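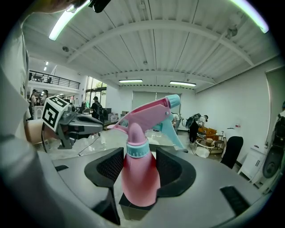 Mi-kyung Ham objected at the first review that dilution instructions fail mostly at the sink, where the measuring cap has gone missing, and that label wording matters less than the profession supposes. Her position informs what follows.

4.2 Reading and use of dilution instructions

Respondents in the Kindham housing blocks were asked to prepare a bathroom cleaner at the strength stated on the supplied label. Of the 50 households enrolled, 15 received the Kwon label, which states the dose in capfuls – the remainder received the standard label, which states it in milliliters. 

Mixtures were stronger than instructed under both labels. Respondents commonly reported that a stronger mixture was thought to save scrubbing, a belief also recorded in the earlier Wallell survey.

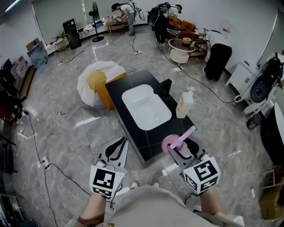 Figure 3. Pink spray bottle (first panel); pink brush and counter with sink basin (second panel).

Contact time was observed less often than dose. The label called for 9 minutes before rinsing, and few respondents could recall the figure when asked in the follow-up interview. Those who had read the label aloud at enrollment did better – a result we treat with caution given the small group. Interviews were limited to 30 minutes and were held in the home.

Comments (2)

biltora_reader: Was water hardness recorded for each block? It would affect the mixtures.

M. H.: The capful finding needs a larger sample before any label is changed.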